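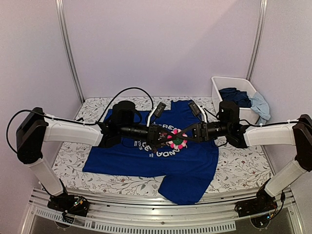

Blog > Around the House > Laundry

The T-shirt pile, again

Dec 11, 2022
by Inês Salgado

I own too many T-shirts. I knew this in July, when I swore I would deal with them before the weather turned, and I know it now that the weather has turned and the bottom dresser drawer has to be closed with a knee. So this weekend I gave in, cleared the table and folded. Every T-shirt in the place, the ones from the drawer and the ones from the wash and the ones that had been living on the back of the bedroom chair so long that I'd stopped thinking of them as clothes.

I should say up front that I'm not a natural folder. My mother could do a shirt in the air, standing up, while talking on the phone, and it would come out looking like it was still in the store. I have to lay the thing down flat and think about it. For years I told myself the bed was fine for this, and the bed is a terrible place to fold anything! It's too low, it's too soft, the shirt sinks in the middle, and then you sit down for a second and that's the end of the laundry.

A table is so much better. Mine has a cloth on it, the white one with the flowers, and I used to take that off first, but the cotton grips a little and the shirts don't go skating away when you pull a sleeve straight. So the cloth stays on. I got it on the trip to Limolville, at the Saturday market by the bridge, from a woman who wanted to sell me the matching napkins too. I said no to the napkins and I've been sorry ever since (who says no to napkins?).

Back to the shirts. I do them all the same way now, after a lot of trying this and that. Neck away from me, hem toward me, print facing up. I smooth it from the middle out with the flat of my hand. Then I'm supposed to flip it over, if you believe the folding videos, and fold the sides in from the back so the print ends up on the outside. I've given up on flipping. I fold the left side in, sleeve back on itself, then the right side, then hem up to the neck and in half again. The print ends up hidden inside and I have to peek to see which shirt it is, and Wiroj says this is madness, and he's welcome to fold his own.

He did, for a while. Wiroj Pongsiri has been my friend since we both worked at the Vernow front desk, and he came over on Saturday with soup and opinions. He's a roller. Everything he owns is rolled up like a sleeping bag, socks included. He rolled four of mine before I caught him, and I have to admit they did stand up very nicely in the drawer, right up until I pulled one out and the other three fell over and came undone. We had words. The soup was excellent.

The blue shirts are the real problem. I seem to buy the same one over and over. Light blue, medium blue, that navy that shows every bit of lint, most of them with big white letters across the front. I don't know when that started. I think it was the summer I was working weekends at the Siriwan garden fair and they gave us a new one every year, and after that I just got used to seeing blue in the mirror. There's one with a flower on the chest that I'd call my favorite, pink and green, a bit loud, and I will wear it until it falls off me. It has been through the wash so many times that the neckline has gone a little wavy, which makes it harder to fold neatly. I fold it anyway and press the wave down with my thumb.

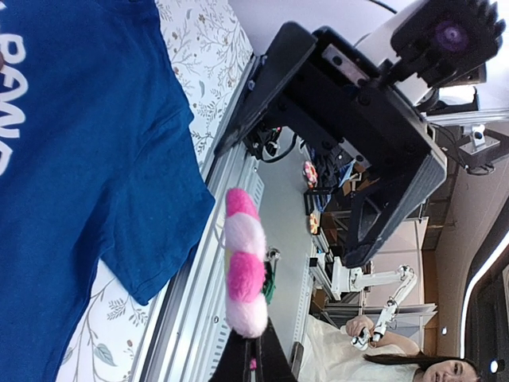
One thing I've gotten stricter about is sleeves. If the sleeve isn't flat before the first fold, you get a lump, and the lump travels. By the time the shirt's folded in four it's a lump the size of a plum and the whole stack leans. So I run a finger along the hem of each sleeve, both sides, and pull it out straight from the shoulder. It takes two seconds. I skipped it for most of my adult life and had leaning stacks the whole time.

The other thing is to start with the bin. I used to dump everything out on the table in one big heap, because it felt like progress, and then I'd have no room to fold and I'd be working on a patch the size of a magazine with a mountain next to it. Now the laundry stays in the bin at the back corner and I take out one thing at a time. It's less satisfying at the start, I'll give you that. But there's no mountain, and if the doorbell goes, or you get bored (I get bored), you can walk off and the table doesn't look like a yard sale.

And then there's the sorting. I made three stacks. Wear, sleep, and go. The wear stack was easy. The sleep stack got out of hand very quickly, and I had to have a talk with myself about how many shirts one person can sleep in. Wiroj asked, and I didn't have an answer, and he took five off the top and put them on the go stack without even looking. I took two back when he went to heat up the soup. One is from the Bendel fun run, which I walked. My bib number was 738 and I still have that too, in the drawer with the takeout menus, so you can see the sort of household we're dealing with.

The go stack went into a paper bag by the door. It's sitting there now. I've been past it several times today and I've only looked inside once, and I only wanted to check that the gray one with the pocket was in there and not something I'd miss. (I would miss it a bit. It's staying in the bag.)

My sister wants me to get one of those folding boards, the flappy plastic kind, and she sent me a link. I've used hers. You lay the shirt on it and flap, flap, flap, and it comes out perfect and exactly the same as the last one, and I can't explain why that annoyed me so much but it did. Maybe I'd feel differently with kids' clothes. Small shirts are fiddly, and hers have snaps on them and sequins and all kinds of nonsense. For my own shirts I'm happy with a table and the radio on.

I did get the drawer shut, by the way. With one hand! Wear stack on the left, sleep stack on the right, and a gap down the middle wide enough for a pair of socks. I haven't put socks in it. I keep opening the drawer to look at the gap.

Next up is towels, and I'm putting that off until after the holidays. If you've got a way of folding a bath towel so it fits a shelf that's too shallow for it, please put it in the comments. Thirds don't work. I've tried thirds both ways. Wiroj says roll them, and I'm going to have to let him say it for a few more weeks before I try.

Recent posts
The chair that became a closet
Soup from whatever's left
Getting lint off navy, round two
What I brought home from Limolville
Fitted sheets and other arguments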